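Sornora's kitchen helper goes public, and I'd love you to come and poke it

9/18/22 - for immediate release

Hello! I'm Naheed Dhanial, and with Rezaul Gazi I've spent far too many evenings building Volley, a robot arm that tidies up a kitchen worktop. We've done it all at Sornora, the shared workshop on Amarasinghe Road, and we're finally ready to let other people have a go.

Volley began as a daft bet over the washing up. Rezaul reckoned a two-finger gripper could cope with most of what sits on a counter, I said it would drop everything, and we've been arguing (nicely!) ever since. Soft things came first. A plush banana forgives you if you squeeze too hard, and so does a plush apple.
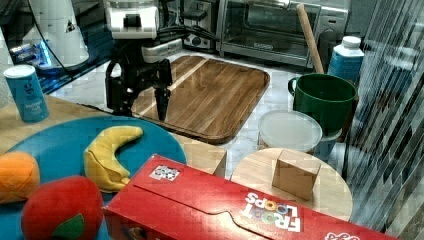

Flat things are much meaner. A tray gives the fingers hardly anything to grab, so Rezaul rewrote the approach three times and I filed down more fingertips than I care to remember. Cereal boxes are their own headache - they're wide, they slide, and they crumple if you get cross with them. We've now logged some 4,000 practice moves, and I've watched a silly number of them with a cup of tea in my hand.

The plans are going up on Diditz, free for anyone to copy, change or grumble about. You'll find the drawings for the fingers, the parts list and all the code, plus my notes, which are a bit sweary in places. If you build one at home, please send us a photo!

Our open evenings start in October, with room for 15 people at each. There are 2 planned so far, and tickets are free, but do book through the Sornora front desk. Children are welcome with a grown-up, and Rezaul will be on the controls.

Press visits and interviews: ask for Naheed at Sornora.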